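**tollfan_6** – 12/11/23
Finished volume 4 of Kobori last night and I'm kind of mad? The whole tournament arc gets dropped so Gikik can mope on a boat.

**ledusham**
Nah, the boat chapters are the best part. I've reread them twice!

**tollfan_6**
Twice?? It's more than 15 pages of rain – and he says maybe six words.

**marrowbee**
I'm with ledusham, but the ending felt rushed to me.

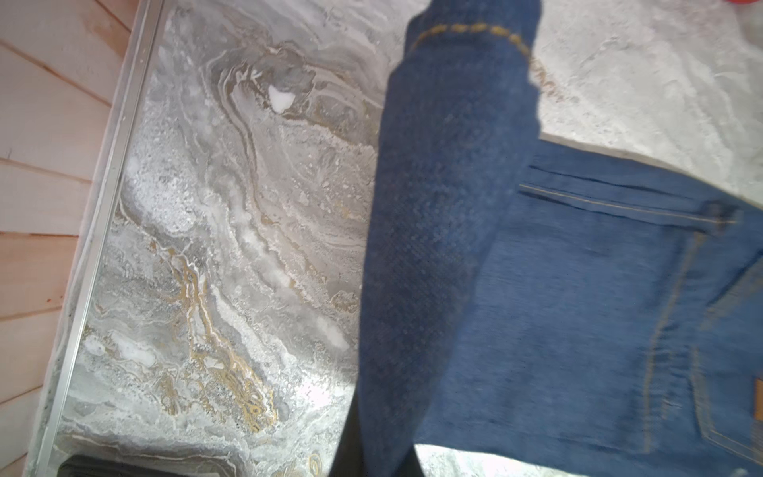

**tollfan_6**
Does the tournament ever come back?

**ledusham**
It picks up again in volume 6, with a new villain.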